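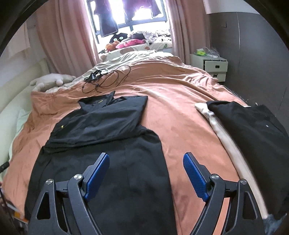

Drorham Tenants' Forum questions Sala's "better sleep" bedding claims

For release: July

Drorham Tenants' Forum has today asked the bedding firm Sala to publish the evidence behind its new Dokell sheet range, which is being sold to local renters as a cure for hot, restless nights.

Sala says that people who switch to Dokell fall asleep faster and wake up less often. The claim rests on a survey of 313 customers, all of whom had already paid for the sheets and were asked for their views after three nights. There was no comparison with ordinary cotton, and the firm has not said how the questions were worded.

The Forum has written to Sala three times and has so far received a discount code.

"We have nothing against a nice sheet," the Forum said. "But our members are being told to spend money on bedding when the trouble is a top-floor flat with windows painted shut. We would like to see the numbers first."

Bititz, the letting agent, has sent Dokell leaflets to 3,000 homes in the town. The Forum wants to know whether it was paid to do so – and when it plans to answer the repair requests left over from last summer.

Sala and Bititz have both been sent a copy of this release.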